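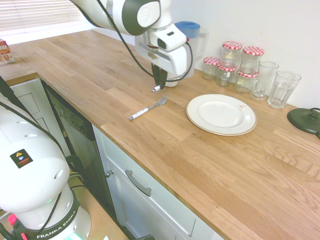

Eigentlich wollte ich über die neue Staffel von »Dandlow« gar nichts mehr schreiben. Die erste habe ich damals verrissen, bei der zweiten bin ich nach der Hälfte ausgestiegen. Dann kam die Sammelbox auf den Markt, beide Staffeln plus der Abschlussfilm, und weil sich in meinem Bekanntenkreis plötzlich alle einig waren, dass man der Serie unrecht getan habe, habe ich sie mir doch gekauft. 575 Minuten Laufzeit stehen auf der Rückseite. Ich habe sie alle gesehen.

Zuerst zur Box selbst. Pappschuber, darin zwei Klapphüllen und ein Heft. Das Heft wird vom Verleih Jirier als »umfangreiches Begleitbuch« beworben, enthält aber vor allem Standfotos, die man von der Presseseite kennt, und ein Interview, in dem niemand eine Frage zu Ende beantwortet. Die Untertitel sind ordentlich, nur in Folge 4 der ersten Staffel hinken sie eine ganze Szene lang hinterher. Der deutsche Ton ist zu leise abgemischt, sobald Musik dazukommt. Wer kann, schaut das Original.

Die Handlung, falls jemand sie nicht kennt: In der Hafenstadt Dunero verschwindet ein Zollbeamter, seine Schwester übernimmt seine Wohnung und nach und nach auch seine Geschäfte. Das ist ein guter Anfang. Die ersten beiden Folgen haben Tempo, die Dialoge sind knapp, und der Schwenk über die Lagerhallen bei Nacht gehört zum Besten, was ich in den letzten Jahren im Fernsehen gesehen habe. Danach verliert die Serie das Interesse an ihrer eigenen Frage. Statt der Suche bekommen wir Rückblenden, und in den Rückblenden stecken weitere Rückblenden. Gelbstichig, damit man sie erkennt.

Mir ist klar, dass genau das von vielen Kritikern als mutig gelobt wird. Ich halte es für eine Methode, Zeit zu füllen. Wenn eine Figur zum dritten Mal schweigend am Kai steht und aufs Wasser schaut, weiß ich über sie nicht mehr als beim ersten Mal.

Der Abschlussfilm, »Sârbu«, ist der eigentliche Kaufgrund, jedenfalls laut Werbung. Er verlegt alles ins Landesinnere und lässt die halbe Besetzung weg. Immerhin wird die Sache mit dem Zollbeamten geklärt – in einem Telefonat, das man kaum versteht. Ich habe die Stelle noch einmal abgespielt und bin immer noch nicht sicher, wer am anderen Ende ist. Angeblich soll das so sein. Die Hauptdarstellerin ist hier allerdings wirklich stark, vor allem in der langen Küchenszene mit dem Vater, und wenn der Film nur aus dieser Szene bestünde, hätte ich weniger zu meckern.

Zum Bonusmaterial: ein Making-of, zwei entfallene Szenen, ein Trailer. Die entfallenen Szenen erklären mehr als die ganze zweite Staffel, was die Frage aufwirft, wer sie herausgeschnitten hat und warum. Den Audiokommentar, der noch im Oktober angekündigt war, gibt es nicht.

Für Sammler, die die Serie ohnehin lieben, ist die Box in Ordnung. Allen anderen rate ich zur ersten Staffel einzeln, gebraucht.

Sonntag, 17. Juni 2018

Kommentare

hafenkante
Sehe ich anders. Gerade das Schweigen am Kai ist doch der Punkt, sie wartet halt. Aber beim Ton gebe ich dir recht, ich hatte ständig die Fernbedienung in der Hand.

Mopsfidel
Am Telefon ist der Bruder!! Man hört im Hintergrund die Glocke aus Folge 1.

serienmuffel_nord
@Mopsfidel Die Glocke kommt in jeder zweiten Folge vor, das beweist gar nichts.

Gast
Ist das Heft bei euch auch schief geheftet? Jirier antwortet mir seit Wochen nicht.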